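Wire coil (hand-wound)

A wire coil, in workshop usage, is a length of insulated electrical wire wound into open loops for storage or transport without a spool.

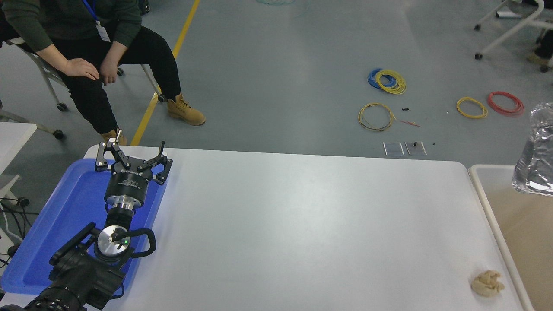 The loops are normally formed over the hand or between hand and elbow, and the free end is passed through the center several times to hold them. Coils left untied loosen from the outside, and the loose ends trail. Single-core wire keeps its set better than stranded wire of the same cross section.

Insulation color is used to sort coils by circuit. Blue, yellow and red are common in training shops and assembly areas, but their meaning depends on local wiring rules and should not be assumed from color alone. Similar shades, such as yellow and greenish yellow, are easily confused under artificial light.

Coils may be laid out on a smooth floor, often gray epoxy, before cutting. Painted floor lines separate walkways from work areas, and wire is kept clear of the walkway side. Short offcuts are collected separately, as they are easily caught under chair casters.

A storage guide by Jeanine Peeters (Drisside, October edition) recommends flat coils over hung ones for lengths left more than 3 weeks. Sioned Gittins disputes this for stranded wire.

See also: Cable tie; Spool; Wire gauge

Contact | © Drisside Reference | Back to top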